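Filed under: Kitchen > Cleaning > Stovetops

Search this site Enter keywords Go

How to Clean Cast-Iron Grates and a Griddle Plate on a Gas Cooktop

By Maysoun Nimri
August 8, 2025

Do this with the gas off and everything cool. I leave mine overnight and start in the morning.

You need dish soap, a nylon brush, baking soda, two old towels and a little cooking oil. Skip steel wool. It takes the matte finish off the grates.

1. Clear the cooktop. Take off every pot and the griddle plate. Lay a towel on the counter and put the grates on it one at a time. They are heavy and will chip a sink if you drop them.

2. Wash the grates in warm soapy water. Brush along the bars first, then the corners where the bars cross. For burned-on spots, make a paste of baking soda and water and leave it on for 20 minutes. Rinse and dry right away.

3. Lift the burner caps. Wipe them with a soapy cloth. Clear the burner ports with a wooden toothpick, which won't scratch them. Caps have to be fully dry and seated flat or the flame comes up uneven.

4. Wipe the surface under the grates, then the control panel. Use a damp cloth on the panel and never spray it directly. Cleaner gets behind the knobs.

5. Scrape the griddle plate, wash it with very little soap, and dry it. If yours is bare iron, rub on a thin coat of oil. Get into the rim, where grease collects.

Put the grates back and check that none of them rock. The griddle goes across the center burners, and that leaves the rear left one for a stockpot. 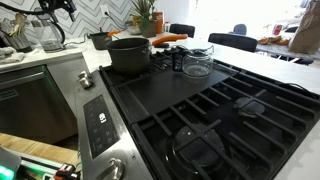
A flat griddle is a handy place to set things down between meals, but move any glass off it before you light the burners. Carafe glass is generally not made for direct heat.

I do the full job every 2 weeks and wipe down after dinner the rest of the time. The oil step can wait longer if you don't use the griddle much.

Comments (2)

Fasil Seyoum
Does the baking soda paste work on stainless too? I have a ring near one knob.

Maysoun Nimri
Yes, but rub with the grain and rinse it well.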